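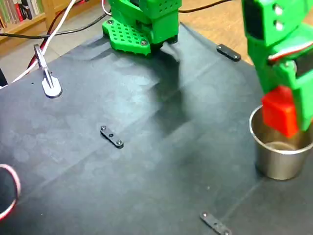

I lost 63 customer records in my first month as a systems administrator, and I still remember the exact feeling in my stomach when the restore screen came up blank. We had backups! Well, we had a job called "backup" that ran every night at a quarter past two and sent a cheerful green check mark to my inbox. What the job copied was a folder that had been moved the summer before. So this chapter starts with a plain question: if the thing you have went away tonight, what would you make a new one from? Take a 3D-printed part, like that bright green base with the rows of little square holes. If you break it, you print another from the design file. If you lose the file, you're measuring holes with a ruler. Your database, your settings and your passwords all have something like that file behind them (or they don't, and you want to find out early).

# Chapter 9: Backups You Can Restore

I'm going to use one company all the way through, so let me introduce it now. Cluka is a small online shop that sells replacement parts for sewing machines. It runs its orders through an application called Trimasance, which lives on a rented server, and it keeps product photos on a second machine that everyone calls Kuster for reasons lost to time. Over 70 suppliers send price lists in by email. Some of those get saved, and some just sit in Wojciech Duda's inbox.

Before you read on, grab a piece of paper and write down everything Cluka would need to open for business again on a brand-new server. Most of my students write "the database" and put the pen down. Keep going! There's the web server configuration, the certificate keys, the scheduled jobs, the login for the domain registrar, and that inbox.

## 9.1 Copies, snapshots and backups

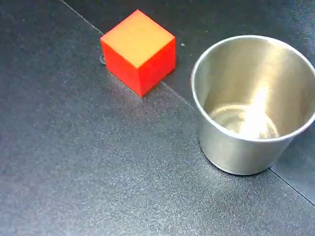

People use these three words as if they meant the same thing, and I did too for years. A copy is just the same data in a second place. A snapshot is the state of a disk at one moment, usually stored on the same system as the disk itself, so it's quick to make and quick to roll back to. A backup is a copy you keep separately, with some history, so that a mistake on the live side doesn't follow you there. Picture the red cube as your data and the steel cup as the place you keep it safe. There's a clear gap of table between the two, and I'd like you to hold on to that gap, because a lot of this chapter is about it. If one stolen password can wipe both sides, the gap is only there on your diagram.

Cluka had snapshots every hour. Then somebody deleted the whole storage account while tidying up in November, and the snapshots went with it.

## 9.2 How much can you afford to lose? 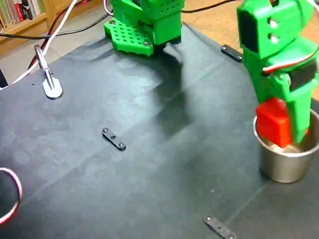 *Malathi Sastry*

Two numbers run this section, and they have clunky names, sorry. The **recovery point objective** is how much recent work you're willing to lose, measured in time. The **recovery time objective** is how long you're willing to be down while you put things back. A nightly backup gives you a recovery point of up to a day. For the product photos on Kuster, that's fine — they hardly ever change. For orders it's awful. When I asked Edeltraud Tanner, who ran the shop, how many hours of orders she could retype from memory, she laughed and then went rather quiet.

Ask for these numbers per system, and ask the person who'll get the phone calls. If you ask the technical team, you'll hear what the current setup can do, and that's a different question.

## 9.3 The test restore
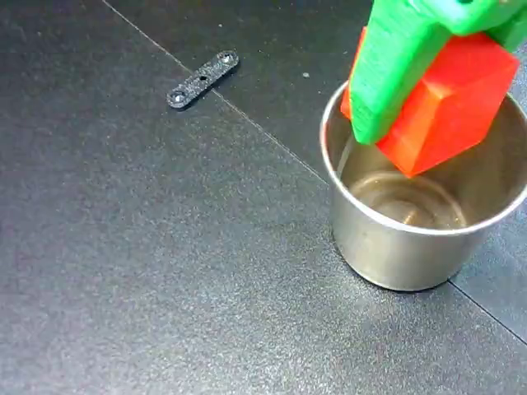

*Photo: Ursina Zaugg*

A backup job that finishes tells you that a job finished. To learn whether you can get your data back, you have to get it back, onto a spare machine, with a clock running. We'll do this by hand first, using a little tool called Drondell that the exercises rely on. Install it now if you haven't (Appendix B has the steps, and yes, the second command really does need the trailing slash).

Here's the order we'll follow:

1. Build an empty server from your written notes only.
2. Fetch the newest backup and check its checksum.
3. Load the database and count the rows in the orders table.
4. Start Trimasance and place a test order.

Write down the time at every step. Your first run will probably be slow and a bit embarrassing, and mine certainly was: I'd stored the decryption key on the server I was pretending to have lost. Fix your notes as you go, then hand them to a classmate and let them try it without any help from you. Keep your hands off the keyboard while they do. It's harder than it sounds!

We begin with the file-level backup in 9.4, so have your sheet of paper from the start of the chapter next to you.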